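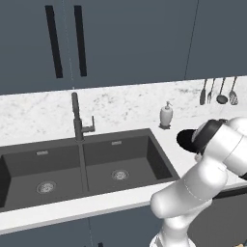
Rulholm Water Workshop
Notebook, household scale and softening work
Entry for Sunday, March 12, 2023

Purpose of the entry

To record the state of the scale work on the Skudell supply, the results of the second soak, and the changes agreed to the method before the next run in April. The previous entry closed with the first soak unfinished, and the reader is referred to it for the preparation of the plates.

Supply

The Skudell water was drawn from the cold tap after the pipe had been run to a steady temperature. Total hardness by titration came to 103 mg per litre as calcium carbonate, which agrees with the last reading well within the spread of the method. The temporary part, taken by boiling and repeating the titration on the cooled and filtered water, is the greater share. This bears out what kettles on the same supply show: a pale, powdery scale that comes away in flakes once it has dried, and little of the hard brown sort found further up the valley.

The meter on the test line stood at 2,868 litres when the valve was closed. The reading is entered so that the wear of the softening cartridge can be worked out later. It should be copied to the inside cover, where the earlier readings are kept.

One titration was discarded. The end point was overrun and the colour had gone well past blue before the tap on the burette was closed. The indicator solution is old and the change has become slow to show. A fresh bottle is to be made up before any further hardness work is done, and the old one is not to be topped up.

Second soak

Four kinds of descaling liquid were compared on coated steel plates, each plate carrying a layer of scale grown from the Skudell water in the heated bath. The liquids were white vinegar at kitchen strength, citric acid in cold water, citric acid in warm water, and the Hägglund powder made up according to its packet. A fifth plate was left in plain softened water as the control. All plates were held for 16 hours, lifted, rinsed, dried in the low oven and weighed.

Results, in order of scale removed:

Citric acid, made up warm: plate clean to the eye, a slight dullness along the lower edge.
Hägglund powder: plate clean over the face, scale left in the scratch made by the tongs.
Citric acid, made up cold: most of the scale gone, a thin film remaining which wiped off with a damp cloth.
White vinegar: loose scale gone, a firm layer left beneath.
Softened water: no change that could be told apart from the error of the balance.

The vinegar plate deserves a remark. The amount of liquid was the same in every dish, and at kitchen strength the vinegar may simply have been used up before the scale was. A further portion of fresh vinegar put on the same plate began to fizz at once, which points the same way. The result should therefore be read as a statement about one dishful of vinegar, and should not be quoted against vinegar in general. Anyone descaling a kettle with it may expect to need a second filling.

The warm citric acid was placed in the bath at hand-warm temperature and was not kept heated. By morning it was at room temperature with the rest. The difference between the warm and cold dishes must lie in the early part of the soak, and it would be useful to lift plates at shorter intervals to see how quickly the two come together. It was also seen that citric acid made up near boiling gave a white cloudiness in an earlier trial. This was taken to be calcium citrate, which settles on the plate and is awkward to shift. For that reason the very hot mixture has been left out of the comparison and is not recommended in the household sheet.

Taps and spouts

The plates are flat and easy to treat. Household fittings are not, and most of the questions sent to the workshop concern the end of the tap, the base of the tap where water stands, and the rim of the sink. A cloth wetted with citric acid and wrapped about the fitting does the work well, provided that it is kept wet. Cloths left to dry in place gave a tide mark on two of the old chrome spouts in the scrap box. Wrapping the wet cloth in a plastic bag held by a rubber band prevented this.

Aerators should be unscrewed and soaked in a cup. The rubber washer is to be taken out first and the order of the parts noted, as several patterns can be put back together the wrong way round and will then spray sideways.

Stone worktops

The caution regarding marble is to be moved to the head of the household sheet. At present it stands near the end, below the section on shower heads, and a reader who has come for the paragraph on kitchen taps may never reach it. Marble is itself calcium carbonate. Any acid strong enough to lift scale will also attack the stone, and the dull patch that results is a loss of surface which no washing will restore. The caution applies equally to limestone and travertine, and to vinegar and lemon juice as much as to the packet powders.

Trials were made on offcuts of polished white marble from the stone yard. One drop of cold citric acid solution left a mark that could be felt with a fingernail after a short wait. One drop of vinegar left a fainter mark, seen best with the offcut tilted towards the window. A coat of the usual stone sealer delayed staining from tea and oil but made little difference to the acid marks. Sealer should not be presented in the sheet as a protection against descaler.

For fittings set in or near such stone, the advice is now as follows. Remove the part and treat it elsewhere if it can be removed. If it cannot, dry the stone, lay a folded towel round the base of the fitting, use as little liquid as will wet the cloth, and have a bowl of water with a spoonful of bicarbonate ready for drips. Light scale on the stone itself may be softened with plain water under a wet cloth and eased off with a plastic scraper. Heavy scale on polished marble is a matter for a stone restorer.

Dark sinks

A paragraph on dark composite sinks has been requested for the sheet. Scale is no worse on these than on pale ones; it is merely more easily seen, as a grey bloom where drops have dried. The composite samples in store took the citric acid without harm at the strength used here. The makers' own instructions should nevertheless come first, and oil rubbed on to hide the bloom is to be discouraged – it holds dirt, and the bloom is still beneath it.

Filter papers

The Cellholm papers used for the boiled samples were slow, and the last of the box tore at the fold. It is not clear whether the box had become damp or whether the papers are of a lighter grade than before. The remaining box is to be kept in the drying cupboard and one paper from it weighed before use. No result in this entry rests on a torn paper; the sample in question was filtered again from the retained half.

Corrections to earlier pages

The plate marked 2 in the first soak was entered under vinegar and should have been entered under cold citric acid. The label on the dish is correct and the page is wrong. The page has been struck through with a single line and the correction written beside it.

The oven temperature given on the same page was read from the dial. By the thermometer on the shelf the oven runs cooler than the dial, and drying times have been lengthened to suit.

To be done before April

Make up fresh indicator and check it against the standard solution.
Grow a new set of plates, using the wooden tongs throughout.
Repeat the vinegar soak with a change of liquid half way.
Lift paired plates of warm and cold citric acid at short intervals.
Rewrite the household sheet with the marble caution first, and withdraw the copies in the front rack.
Ask Hägglund whether the powder contains anything besides the acid named on the packet – the residue on the dish was faintly blue after drying.

The heated bath has been drained and left with its lid off. The offcuts are on the windowsill, marked side up, and should stay there until they have been looked at again in daylight.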